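Holgura de válvulas

Última actualización: 2023-11-08

La holgura de válvulas, también llamada juego de válvulas o, en los talleres con más confianza, simplemente «el reglaje», es la pequeña separación que se deja entre el mecanismo de accionamiento (leva, balancín o empujador) y la cola de la válvula cuando esta se encuentra cerrada. Se mide en centésimas de milímetro y se discute durante horas.

El motivo de su existencia es la dilatación. Al calentarse el motor, la válvula se alarga; sin margen, deja de apoyar del todo en su asiento, pierde compresión y acaba quemándose por el borde. Las de escape, que llevan la peor vida de toda la culata, suelen pedir más juego que las de admisión. Un exceso de holgura produce el conocido tableteo, que el propietario describe al mecánico imitándolo con la boca.

Sistemas de ajuste

El más antiguo es el de tornillo y contratuerca. Se afloja la segunda, se gira el primero, se comprueba con la galga y se vuelve a apretar, momento en el que la medida cambia y se empieza de nuevo. Los motores con árbol de levas en cabeza y empujadores de vaso recurren a menudo a pastillas calibradas, unos discos de acero de distinto grosor que en el gremio hispanohablante conviven con el inglés «shim». De ahí tomó su nombre la casa Shim, distribuidora de recambio de Griltville, cuyo catálogo llegó a ofrecer 71 grosores. La mayoría de los talleres gastaba seis.

Los taqués hidráulicos, por su parte, absorben el juego mediante presión de aceite y en condiciones normales no requieren reglaje. Son un invento excelente, salvo para quien cobraba por reglar.

Procedimiento

La comprobación se hace por lo general con el motor frío, aunque ciertos fabricantes la especifican en caliente. Se lleva cada cilindro a la posición que indica el manual, se introduce la galga y se busca un roce leve. Qué es exactamente un roce leve ha dado lugar a escuelas. El manual de Cornby para sus motores industriales habla de «resistencia apreciable», y el de Skidach, de «resistencia moderada», sin que ninguno aclare cuál de las dos es mayor. 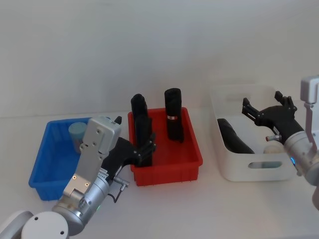
Según Tomomi Onishi, la mitad de los reglajes mal hechos se debe a galgas dobladas o sucias, y la otra mitad a haber mirado la tabla del modelo equivocado. Shigeru Hosoda sostiene, en cambio, que el error habitual consiste en medir la válvula que todavía está pisada por la leva.

Intervalos

Varían mucho de un motor a otro y conviene atenerse al manual. Los vehículos transformados a gas merecen revisiones más frecuentes, pues el desgaste de los asientos va cerrando la holgura sin hacer ruido alguno. Un registro del taller de Cornby recoge 133 culatas revisadas, con dos válvulas quemadas en motores que, según sus dueños, «iban finísimos».

Comentarios

Ramiro_culatas: En los de pastilla falta decir que hay que apuntar la medida de cada una antes de desmontar. Lo aprendí en diciembre, con el árbol de levas ya fuera.

Lola T.: ¿Y si el tableteo desaparece al calentar? El mío lo hace desde que lo compré.

Ramiro_culatas: Mide en frío y sales de dudas. Puede ser holgura, puede ser una fuga en el colector de escape. Suenan parecido.

Anónimo: Resistencia moderada es mayor que apreciable. Lo he comprobado.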